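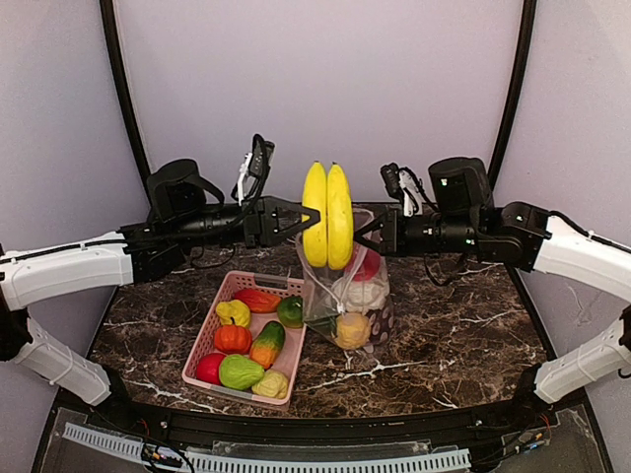

Udora Home Kitchen Club

Home | Reviews | Storage | Shopping & Bags | Members

Filed under: Fruit and veg storage, Baskets

Plinari slotted basket and clear produce bags: our review

We bought the Plinari set in January 2026 to replace a mixture of old carrier bags and a wire rack that had started to rust. The set has one plastic basket with slotted sides and a roll of clear bags with string ties. You can get the basket in pink, white or grey. We took the pink one, as it was the only colour the Younis shop had on the shelf.

The basket is a plain rectangle with a handle opening at the end. It is light, and you can carry it one-handed from the worktop to the table without the sides bending. The slots let air through, which helps with onions and anything that sweats. They also let through onion skin and dry soil, so we put a sheet of kitchen paper in the bottom. Potatoes straight from the allotment need brushing first or you will be wiping the shelf every few days.

Cleaning is simple. It goes in the sink with washing-up liquid and a soft brush. The corners inside each slot hold on to dirt and a cloth won't reach them. We have not put it in the dishwasher, as the label says to wash by hand.

The bags are the better half of the set. They are clear, so red and yellow fruit show up straight away and there is less rummaging at the back of the shelf. A bag will stand up by itself once it has a few heavier things in it. With only salad leaves in, it flops over.

The string is thin and white. It ties easily and holds, but it is fiddly to undo with cold or damp hands, and after a couple of weeks one of ours had a knot that had to be cut. A cord with a toggle would have been better — the Horow bags we tried last year had one and we still have those in use.

We don't tie bananas into the bag with everything else. They bring other fruit on too quickly, and soft pears next to a cauliflower are no use to anyone. Ours stay out on the worktop, bought with a bit of green at the ends, and go in the basket only if there is room on top. Put them in last. The edges of the slots are fairly sharp and will mark the skins if anything is resting on them.

Small tubs and punnets can go in a bag along with loose fruit, but they take up a lot of space and the corners strain the plastic. One of our bags split down the side this way. We now put tubs in the basket and keep the bags for loose things.

The basket stacks if you buy a second, though not very firmly. We tried 2 together on an open shelf and the top one slid when the lower one was overfull. On a cupboard floor it was fine.

Good points: light, easy to carry, clear bags, easy to wipe down.
Bad points: thin string, sharp slot edges, dirt falls through.

Score: 4 out of 5 for the bags, a little less for the basket. We would buy the bags again. For the basket, look at the ones with smoother slots before you decide, and measure your shelf first, as the handle end needs some clearance to get your fingers in.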